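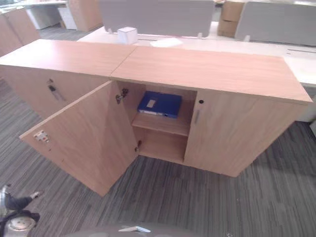

Veerle Kramer has heard the story of Jadby's beginnings many times, and she believes perhaps half of it. The company likes to say it started with one shop in Stultbridge, two partners and a van bought on credit. Kramer kept the books there for six years before the move into shopping centers, and when we met in an office she had the use of, she wanted to talk about the credit. The place had pale wood cabinets set end to end, the door of one hanging open, and she talked across them without a pause. "The van was the cheap part," she said. "Ask who paid for the land."

I did ask. The official history gives one line to the Levik site, the old bus yard where Jadby built its first center, and says it was bought "with savings." Kramer laughed at that. The shop had 3577 dollars in the bank the October they signed. "You can't buy a bus yard with that. You can't buy the gate."
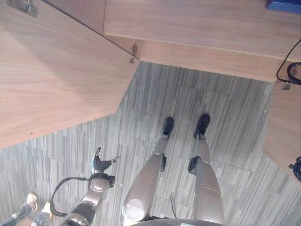
The office in Stultbridge, on the morning of our talk.

Her version is that a supplier, Au, put up most of the money in return for a low rent on the best corner unit. Deepak Sandhu, who handled leasing at the time, remembers it differently. "Au came in later," he told me by phone. "There was a bank loan first. Veerle didn't see every paper." He couldn't name the bank. He was also sure the center opened with 300 parking spaces, which Kramer says is a number somebody made up for the ribbon cutting.

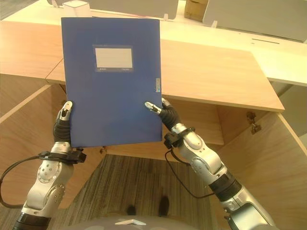
Neither of them could show me the lease, and I've learned to be careful with memories of good deals, especially from people who were in on them. Plenty of paper from those years is supposed to survive. It may, but a blue plastic file folder like the one in that office can hold an awful lot of letters about drains and awnings without one page on who owned what. Kramer says the Au agreement ran to 98 pages. Sandhu says it was a handshake.

What they agree on is the rent. The small shops paid more per foot than the corner unit did, and several were gone before their second lease. Jadby's history calls this "a changing mix of tenants."

"They changed, all right," Kramer said. "They went broke."

Jadby did not answer my questions about Levik. Sandhu has promised to look in his garage.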